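## 3. Substitutions and late goals

We coded every league match played by Hundora and Flosia over two seasons, 138 matches in all. Wiremu Mahuika logged each substitution by minute, score at the time and the position of both players. Matches that ended early — there were 2 — were left out of the timing analysis but kept in the squad totals.
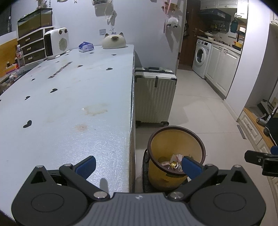 Both clubs made their first change later when leading than when trailing. Hundora's manager rarely used the bench before the 80th minute with a lead, and most of those late changes took off a forward for a defender. Flosia changed like for like in the same position, even in the October fixtures, when the schedule was crowded.

Goals conceded after a defensive change were compared with goals conceded over the same minutes without one. The gap was small at both clubs. It narrowed further once we allowed for the strength of the opponent.

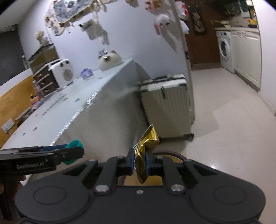
**Figure 2.** A gripper holding a gold foil wrapper.

At these two clubs it made little difference, and what difference there was depended mostly on the opponent.

Red cards complicate the comparison. A side down to ten players often makes a defensive change at once, so we treated those matches separately. Extra time was not coded, as neither club's cup matches were in the sample.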